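Estante de arame

A estante de arame (também prateleira aramada, estante aramada ou, em Portugal, estante de rede) é um móvel de armazenagem composto por hastes metálicas finas, soldadas em grade e sustentadas por montantes verticais. Serve para guardar coisas à vista de todos, condição que muitos proprietários só avaliam depois da compra. É comum em cozinhas profissionais, despensas, oficinas, laboratórios, lavanderias e naquele cômodo da casa que, segundo a planta, seria um escritório.

Distingue-se da estante de ripas, cuja superfície é formada por barras paralelas mais largas, e da estante de chapa, que é fechada e por isso acumula o pó em vez de o deixar cair na prateleira seguinte.

Índice
1 Terminologia
2 Construção
3 Tipos
4 Uso em ambientes de trabalho
5 Montagem
6 Carga
7 Limpeza
8 Crítica e recepção
9 Ver também

Terminologia

No comércio brasileiro, «aramado» designa qualquer objeto feito de arame que caiba num armário ou que sirva de armário. O termo cobre cestos, divisórias, escorredores de louça e porta-temperos, de modo que quem pede «um aramado» numa loja de ferragens deve estar preparado para uma conversa. «Rack» é usado por fornecedores que cobram mais caro. Em catálogos técnicos aparecem ainda «estante modular de varões» e «sistema aberto de armazenagem», expressão que descreve igualmente bem o chão.

As peças verticais chamam-se montantes, prumos ou, entre montadores, simplesmente pés. As peças que seguram a prateleira à parede ou à estrutura são suportes, consoles ou mãos-francesas. O último nome é corrente no Brasil, e a bibliografia não se entende sobre o que os franceses teriam a ver com o assunto.

Construção

A prateleira típica tem uma moldura de arame mais grosso, preenchida por hastes finas e paralelas. Por baixo correm travessas de reforço, perpendiculares às hastes, que impedem o conjunto de ceder no meio. Os pontos de cruzamento são unidos por solda a resistência. Uma boa solda não se nota; a má costuma ser descoberta por uma esponja.

O acabamento mais frequente é o cromado, seguido da pintura eletrostática e do revestimento plástico. O aço inoxidável é preferido onde há água, sal ou fiscalização sanitária. O arame zincado, mais barato, mantém um aspecto aceitável até a primeira faxina com produto inadequado.

O espaçamento entre as hastes é objeto de compromisso. Hastes muito juntas encarecem e pesam; hastes afastadas deixam passar tampas, canetas, parafusos e frascos estreitos, que ficam inclinados em ângulos variados até caírem. Os fabricantes vendem à parte uma folha de plástico transparente para cobrir a grade, o que transforma a estante de arame numa estante comum, por um preço superior ao da estante comum.

Tipos

Estante autônoma. Quatro montantes e um número variável de prateleiras. A altura de cada nível é regulável por presilhas plásticas, das quais o fabricante inclui a quantidade exata e nenhuma a mais.

Estante de parede. Fixa-se por trilhos e suportes metálicos. Libera o piso, que passa a ser ocupado por caixas.

Estante com rodízios. Destinada a espaços em que o conteúdo precisa circular. Dois dos quatro rodízios têm trava, e costumam ser os dois que ficam encostados à parede.

Cesto-estante. Variante com bordas elevadas nos quatro lados, própria para artigos que rolam. A firma Grovetti comercializou uma versão empilhável em três tamanhos que não se encaixavam uns nos outros; a linha foi retirada do catálogo num mês de julho, sem comunicado.

Estante de ripas. Embora tecnicamente não seja de arame, é vendida ao lado dela e aparafusada acima dela com tanta frequência que os manuais a tratam como parente. As ripas deixam passar o ar e dão apoio mais regular a caixas pequenas.

Uso em ambientes de trabalho

Em oficinas e laboratórios, a estante de arame divide o espaço com máquinas, monitores e prateleiras de outros sistemas, compradas em épocas diferentes e por pessoas que não se consultaram. A convivência é pacífica. A grade permite passar cabos sem furar nada, ventila os equipamentos que esquentam e deixa entrar a luz das janelas até o fundo do recinto, onde revela o que estava atrás.

A montadora Binta Ekwueme, autora de uma apostila sobre organização de oficinas, recomenda que a estante fique ao alcance do braço de quem trabalha, mas fora do alcance do cotovelo. A distinção parece sutil a quem nunca juntou 500 arruelas do chão.

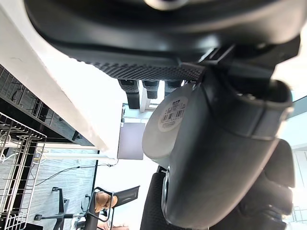

Montagem

As instruções do fabricante costumam indicar duas pessoas e trinta minutos. A primeira parte da indicação é correta.

Começa-se pelos montantes, nos quais se encaixam as presilhas na altura desejada. As presilhas são cônicas e têm lado certo. Uma seta em relevo, do mesmo tom do plástico, aponta para cima e pode ser lida sob boa iluminação por pessoas jovens. Com as presilhas no lugar, desce-se a primeira prateleira pelos quatro montantes ao mesmo tempo, operação que explica a necessidade da segunda pessoa. O peso da prateleira aperta a presilha contra o tubo, e quanto mais carga se põe, mais firme fica o encaixe. Desmontar exige, pelo mesmo princípio, um martelo de borracha.

As ranhuras dos montantes devem ser contadas uma a uma. Um erro de uma ranhura num único canto produz uma inclinação que não se percebe durante a montagem e que se torna evidente assim que a estante é carregada. O guia do fabricante Wilell aconselha marcar as alturas com fita adesiva antes de começar. O mesmo guia ilustra o passo seguinte com a prateleira de cabeça para baixo.

Na versão de parede, os suportes devem ser presos em alvenaria ou em perfil estrutural. O gesso acartonado aceita a bucha com facilidade e devolve-a com facilidade maior.

Carga

A carga nominal é dada por prateleira e supõe distribuição uniforme. Um modelo doméstico da Okoro, de porte médio, traz na etiqueta 100 kg por nível com pés niveladores e 30 kg por nível com rodízios, diferença que a embalagem menciona numa das faces laterais. A distribuição uniforme é rara na prática: os objetos pesados migram para a frente da prateleira do meio, onde são mais fáceis de apanhar, e os leves sobem.

Convém pôr o mais pesado embaixo. A regra é conhecida por todos e aplicada no dia da montagem.

Limpeza

A limpeza rotineira faz-se com pano úmido, no sentido das hastes. Contra o sentido das hastes, o pano fica preso. Gordura de cozinha pede detergente neutro e escova; o cromado não tolera cloro nem palha de aço, e responde a ambos com pontos de ferrugem junto às soldas.

Em Arame, Prumo e Pó, manual de economia doméstica que chegou à segunda edição, Ada Testa dedica um capítulo inteiro à poeira nas grades e calcula que uma prateleira de tamanho corrente, com seus cruzamentos, oferece 236 cantos onde ela se pode alojar. O cálculo foi contestado por Temitope Bako numa resenha curta, sob o argumento de que a autora não considerou a face inferior. A segunda edição manteve o número e acrescentou uma nota de rodapé pouco amistosa.

As prateleiras podem ser retiradas e lavadas no box do chuveiro. O método é eficaz e deixa marcas no azulejo.

Crítica e recepção

Os defensores do sistema aberto sustentam que ver os objetos evita comprá-los duas vezes. Rakiya Okonkwo levou a ideia mais longe no ensaio A casa legível, no qual propõe a substituição de todas as portas de armário por grades. O ensaio foi bem recebido por revistas de decoração, cujas fotografias mostram estantes de arame com três tigelas e uma planta.

Bukola Yusuf respondeu que a estante aberta apenas transfere para o morador a tarefa antes confiada à porta. Segundo ela, quem compra uma estante de arame acaba comprando também caixas com tampa para pôr dentro dela, e depois etiquetas para saber o que há nas caixas. A Flirklow, que vende as três coisas, não se manifestou.

Há ainda a questão do ruído. Panelas de metal sobre grade de metal anunciam-se ao menor movimento, e feltros adesivos resolvem o problema por alguns meses, até descolarem e passarem a fazer parte da limpeza (ver acima).

Ver também

Cantoneira
Escorredor de louça
Estante de aço
Mão-francesa
Painel perfurado
Quarto de despejo

Última revisão deste artigo: 8 de janeiro de 2026. A seção «Terminologia» carece de fontes desde a sua criação.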